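Ritora Community Kitchen: Progress Report to the Olmont Fund
Posted in: Reports and Accounts / Food
17 June 2020, by Fitriani Tuhumury
Last updated by the author on the same day

Dear colleagues at the Olmont Fund,

I am writing to report on the second part of your grant for the meals project. The first part was covered in my letter from April, so I will not repeat the numbers for rent and insurance, which have stayed the same.

We now cook on five days of the week. In the last period we delivered nearly 400 meals to older people in the streets between the canal and the old Jacobs bakery. Most of them live alone. The list of names was given to us by the clinic, and we have added to it when neighbors called us. We did not refuse any person who asked, but there were evenings when the portions had to be made smaller, and I think you should know this.

The menu is simple. Rice with vegetables, lentil soup, chicken when the price allows it, and a fish stew which was received better than I expected. We had planned to offer bread with each meal, but the supply of flour was not regular and we changed to potatoes. The potatoes keep well in the back store. We had one complaint about too much salt in the soup, and since then the cooks taste each pot twice, at the middle and at the end.

The deliveries have been the hardest part. We have 2 bicycles with insulated boxes and the use of one small car in the evenings. The hills on the north side are too steep for the bicycles when the boxes are full, so the car goes there and the bicycles stay in the lower streets. One rider left us for a paid job, and we were glad for her. Her route was divided between the others until we found a new person.
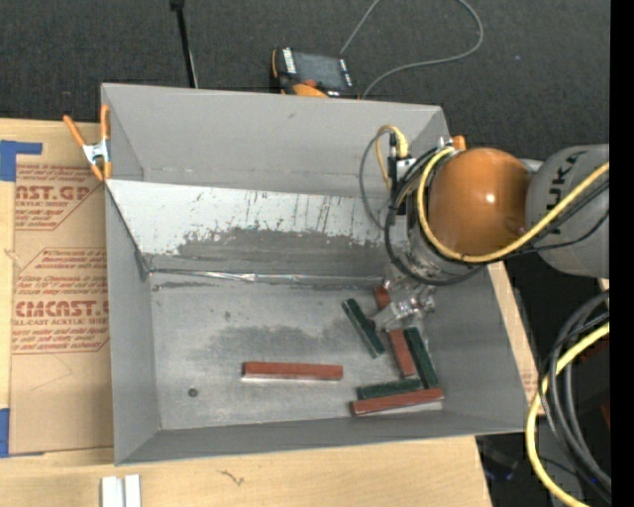
Mrs. Halvorsen wrote to us that the food comes warm on most days but that the knock at the door is too quiet, and that she twice found the bag on the step an hour later. She asked if the rider could ring by telephone from the street. We have made this the rule for all the houses on her route, and we will do the same on the north side when the phone list is complete. She also asked for less rice. I have passed this to the kitchen.

About the money. The amount for food was spent a little faster than in our plan, mostly because of chicken and cooking oil. The amount for transport was spent more slowly. I would like to ask your permission to move a part of the transport line to the food line. The total of the grant would not change. The table with each line is sent to you by separate mail, with copies of the receipts. Two receipts from the market are written by hand and have no stamp, and I have signed them myself.

The cold room was out of order for a short time, and in those days we bought fresh food each morning. This was more expensive. The repair was paid by the landlord after some discussion.

For the next period we want to train 21 helpers in food safety. The course will be given in our own kitchen in small groups, with distance between the people, so it will take longer than we wrote in the proposal. The sports club Eltitness has offered its hall if our room is too small, without rent, and we would pay only for the cleaning.

I still need from you the new form for the final accounts, as the one I have is for last year. Please send it to the office address and not to my private one.

With respect,
Fitriani Tuhumury
Ritora Community Kitchen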